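Selling the service contract before the machine

6/20/25

So I finally did the thing I've been threatening to do on this blog for ages, and sat down with a whole pot of coffee and our service contracts. All of them! If you're new here, I run the parts and service side of a small dealership just outside Bromanbridge. We sell and look after compact loaders, air compressors, a few pumps, and whatever else the big outfits don't want to be bothered with. It isn't glamorous, but I like it, and I like the people who call us when something starts making a noise.

What set me off was a renewal. A customer who has been with us for 12 years got our standard letter, called me up and asked what exactly they were paying for. They weren't mad about it. They just wanted to know. I opened my mouth to answer and what came out was pretty much the first paragraph of our brochure. I could hear myself doing it. "Priority response, genuine parts, peace of mind." I told them I'd call back, and then I went and read the contract, and I have to say it didn't help me much either.

The old version of our contract was written back when we carried the Farkas line and basically copied what Farkas gave us. It talks about "scheduled attention" and "reasonable availability." Reasonable to who? If your compressor quits at six in the morning and you have a crew standing around drinking your coffee, reasonable is right now. If it quits in October when the season is winding down, reasonable might be next week, and you'd be glad to save on the call-out.
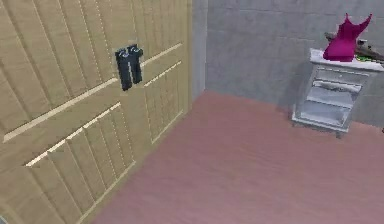

Wood panel, light oak finish.

I made a list of what our techs do on a normal contract visit, going by the job sheets. The sheets are a mess (some of them are half coffee stain) but they tell you a lot. A good chunk of the visit is stuff we never mention to the customer at all. They check the hose routing. They clean out the cooler fins. They write down the hours and compare them to the last visit, and if the machine is being run a lot harder than it used to be, they move the next visit up. That last one is worth real money to a customer and it isn't in the contract, it isn't in the letter, and it wasn't in my head when the phone rang.

On the other side, there's stuff in the contract that we hardly ever do. There's a line about an annual operator refresher. I found 4 of those in the files. Four, going back to when we started keeping files! I asked in the shop and got a lot of shrugging. Most customers don't want to pull their people off a job for it, and we stopped offering it at some point, and the line just stayed in there and got printed again every year.

So then I got into the pricing, and this is where I lost most of an evening. We charge by machine, flat, by size. A loader that works 20 hours a week costs the customer the same as one that sits in a shed and gets started when the snow comes. Guess which of those two customers asks hard questions at renewal time.

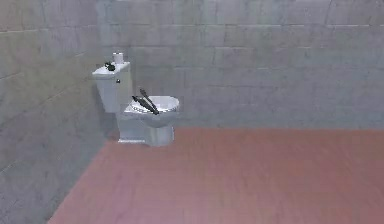

I know the modern answer is to bill by the hour of use, with a little box on the machine that phones home. We trialed the Watesance boxes on a few units last year and I liked them more than I expected to. The data was good. What I didn't like was the conversation. You try telling somebody who bought a machine outright, with their own money, that it's going to report to you from now on. Some of them didn't mind at all and wanted to see the charts. Others looked at me like I'd asked for a key to the house – and I get it, I really do.

What I'm leaning toward is something in between. Three bands, light, regular and heavy, and the customer picks one. We read the hour meter at each visit like we already do, and if they're in the wrong band for two visits running we talk about it. That goes both ways, so if you're paying for heavy and you're running light, we move you down and you get a smaller bill. My boss made a face at that part. But I'd much rather lose a little on the bill than lose the customer to the folks over in Binmont, who are very good on price and (I'll be fair here) pretty good at answering the phone too. 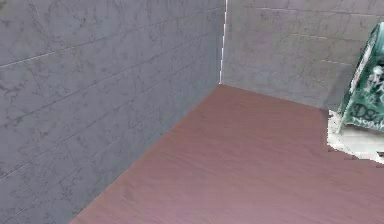 Gray wall tile with marble-like veining, over a reddish-brown floor.

The other change is the visit report. Right now the customer gets a carbon copy with a signature and some part numbers on it. I want a plain page that says what we looked at, what we did, what we'd keep an eye on, and when we're coming back. I mocked one up and handed it to one of our techs, who read it and asked if he was going to have to type. Fair question. I think he can keep writing on the sheet and we'll type it up in the office, at least to begin with. Typing 7 of them took me a bit under an hour, and I was slow, and two of those I had to walk out to the shop and ask what the word was.

I did call my customer back, by the way. I told them about the cooler fins and the hour readings, and I told them the refresher was in there and they'd never had one. They want it now. So I need to find a tech who can stand being in front of a group for a morning, and I need to dig out the old handouts, if we still have them.

If you work at a dealership and you've moved people over to bands, or to hourly billing, I'd love to hear how the first renewal round went. Comments are open, and I do read them, usually at lunch.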